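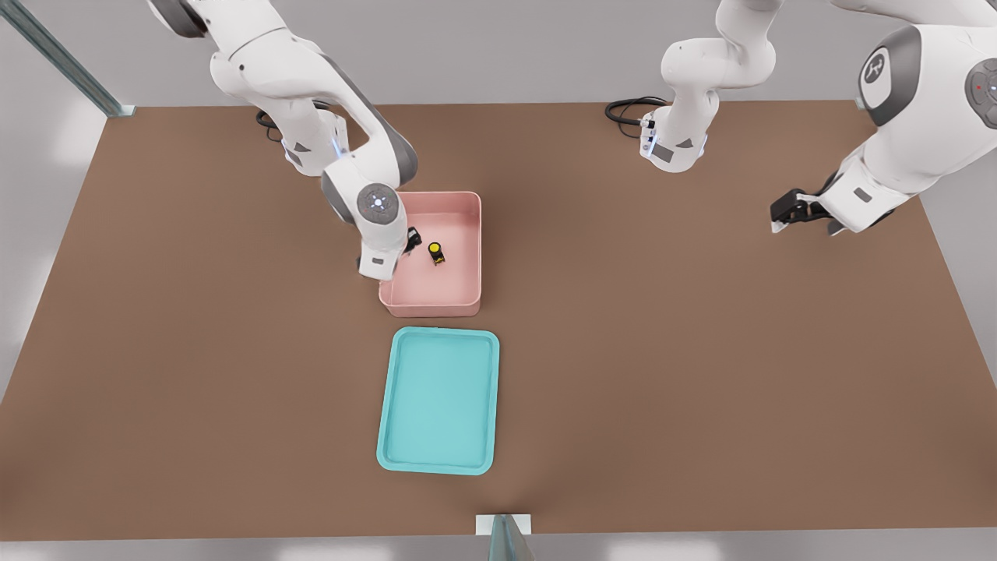
Thursday, February 15, 2018

Cold start this morning, so I let the donor car sit on the charger while I made coffee and dug out the Cullinane pack notes from December. I'm so glad I wrote down the fuse positions back then! The drawing that came with the conversion kit shows the service disconnect on the wrong side, and I'd have spent half the day hunting for it all over again.

Main job today was the battery heater. Quick recap for anyone picking this up cold: the wagon drives fine, charges fine above freezing, and then sulks whenever it's been parked outside overnight. The charger wakes up, says hello to the battery management board, and drops to 2 amps. It'll sit there like that until lunchtime if you let it. I had blamed the Irkix charger for weeks (sorry, Irkix), but the log from Tuesday night has the front module reading a good bit colder than the rear one, and the board goes by the coldest cell. So it's doing what it was told to do.

We have two heater mats, the Vesico ones, 500 watts each, stuck to the underside of the module trays. The rear mat gets warm. The front one I honestly wasn't sure about, so I pulled the splash guard and put the meter on it. Open circuit. Wiggled the connector, got a reading, wiggled again, lost it. Aha! One of the pins had backed out of the housing, and the locking tab behind it was bent flat. I'm fairly sure that was me, pushing it together in a hurry when we refitted the tray.

New pin crimped, tab bent back up, tug test okay. Resistance now matches the rear mat closely enough that I'm happy. I also put a dab of paint on the housing so we can see at a glance that it's been done.

While the guard was off I looked at the coolant lines (the car is up on stands anyway, so why not). The clip nearest the motor mount is chafing the hose a little. It isn't through, or even close, but there's a shiny patch. I slid a bit of split tubing over it for now. It wants a proper P-clip, the 40 mm one, and we're out. Added to the order.

The undertray is another story. Plastlow sent the replacement panel and it's lovely stuff, stiffer than the old one and nicely trimmed, but the holes along the front edge are drilled for the earlier bumper. Four line up if you lean on it, the rest don't. I could open them up with a step drill – tempting – but I'd like to ask them first whether they simply shipped the wrong version. Panel is on the top shelf with a sticky note on it. Please don't drill it!

Afternoon: heater test. Turned both mats on from the laptop with the charger plugged in, and watched the front module climb right along with the rear one. The charger came off its 2 amp limit after a while and stepped up by itself, no fault codes. Very satisfying, I may have done a small dance. It's an indoor test though, with the shop heater running, so I don't want to call this fixed until the wagon has spent a proper night in the yard.

Other bits:

- The heater relay clicks twice when it's switched on. It didn't do that in December, or I didn't notice. Worked every time I tried it, but keep an ear out.
- Laptop clock is wrong again, so today's log file has a silly date in its name. I've renamed the copy on the shared drive and left the original alone.
- 12 V battery was down again when I got in. Something is staying awake after shutdown. My money's on the display, which keeps its backlight going long after the key is out. Going to pull its fuse tonight and compare in the morning.
- Torqued the front tray bolts in two passes and marked them. The rear ones haven't been touched.
- The good crimper is back in its case, and the 6 mm die is in the lid pocket where it belongs.

Plan for tomorrow is to get the wagon down off the stands, leave it outside overnight with the logger on, and set the charger to start at five. If the front module keeps up I'll refit the splash guard with new clips. If it doesn't, I'll swap the two mats' feeds at the relay box and see whether the problem moves.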